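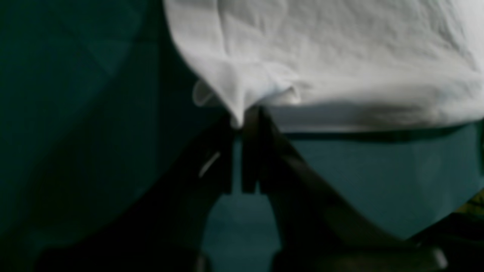
How to record good folding examples with two arms

By Necati Değirmenci

In this tutorial I explain how we record cloth examples for a learning system. The garment is a white short-sleeved t-shirt. I suppose that your two arms already move well under remote control and that all your cameras are saving. If not, please first read the Wimus setup page and come back after.

How many examples you need

For one garment and one way of folding, I ask for 200 good examples. In our first set we recorded 227 and had to throw away the rest above this number, mostly for slow or confused starts. With 100 the Drunier policy could already find the hem, but it often let go too early. So plan more time than you think. Two people can share the work, but they must agree on the same order of folds before they begin — the system cannot guess that you have two different habits.

Step 1. Prepare the table

Stretch a plain coloured sheet over the table and clamp it at the corners. The colour should be far from the colour of the garment. We use teal-blue for white clothes. Pull the sheet until only small creases stay. If it slides during recording, stop and clamp again, even when the example was going well.

Step 2. Write down the fold order

Put the order on paper and keep it next to the controls. Ours is short: spread the shirt, fold lengthwise, fold lengthwise again, then bring the ends together.

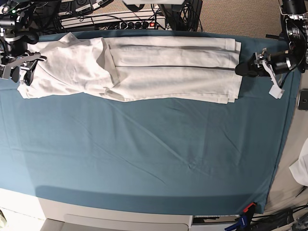 The lengthwise folds take the most patience. Move both grippers at nearly the same speed and keep some tension in the cloth, but do not pull so hard that the sheet below comes with it. When one end bunches up, open it again slowly and continue in the same example. A small repair is useful for learning. A repair that is longer than the fold itself is not, and I delete it.

Step 3. Grip and lift

Close the fingers on the edge of the cloth, wait one moment, then lift. Beginners like to lift while the fingers are still closing, and later the policy copies exactly this. Look at the wrist view before you go up.

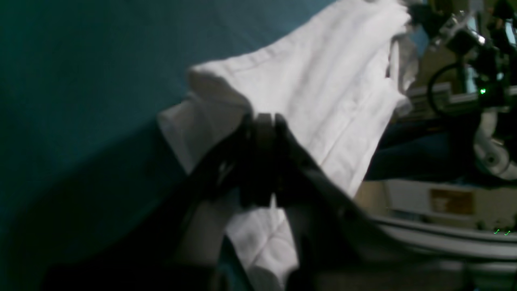
In the wrist view you want to see cloth between both fingers. From the top camera a bad grip can look the same as a good one, so I do not trust the top camera for this decision. Keep the lift low. A high lift makes the garment swing, and then you lose time waiting for it to be quiet.

Change the start a little each time: turn the shirt, move it to one side, leave a sleeve folded under. If all examples start from the same place, the policy will know only this place. I change the start after every example and I do it by hand, quickly, without trying to be artistic.

Step 4. Spread the shirt

Take two corners that are far from each other, lower them to the table and pull gently outwards. Shallow wrinkles may stay. A sleeve which is a little bunched is also acceptable, provided that you can see where it ends.

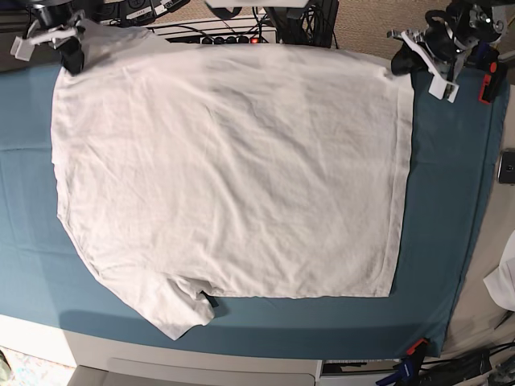 Step 5. Mark and save

Stop the recording only when both grippers are open and away from the cloth. Mark the example as good, repaired or bad in the Lavero sheet immediately, while you remember it. We tried to do the marking in the evening and the marks were not reliable.

Step 6. Check before training

Play every tenth example at double speed, all cameras together. Look for a camera that froze and for a fold done in the wrong order. When you find one mistake, check also the examples just before and after it. Then copy the folder to the training machine and keep the original where it is until the first training is finished.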